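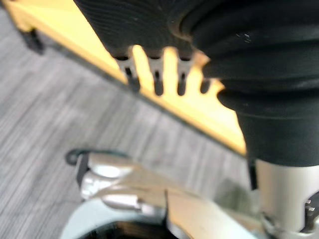 26th July

Second week of the sourdough trials, and I am writing this up before lunch for once, while the numbers are still in my head and not on the back of a flour bag. Szu-yu Kao very kindly lent me her rye starter (the one she calls Dorkatora, and I have stopped asking why) and it went into jar 2 last night: 40 g starter, 191 g water, the rest whole rye from the Yuen mill. By breakfast it had climbed past the tape and smelled of green apples, which made me very happy!

The white flour jar is slower. I fed it the same way and it just sat there sulking, so I have moved it nearer the window and will look again after supper. If it still lags I'll try a spoonful of the rye in the next feed, as we did last October with the spelt.

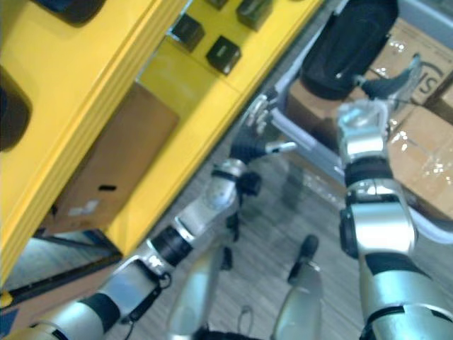

Yellow shelving, with a cardboard box in the lower compartment.

Baked one loaf from the rye, 336 g of dough, a bit small for the tin. Good crust, crumb tight at the bottom. I think I shaped it too early, being impatient as usual. Szu-yu, if you read this, please write your proofing times underneath, and help yourself to the heel.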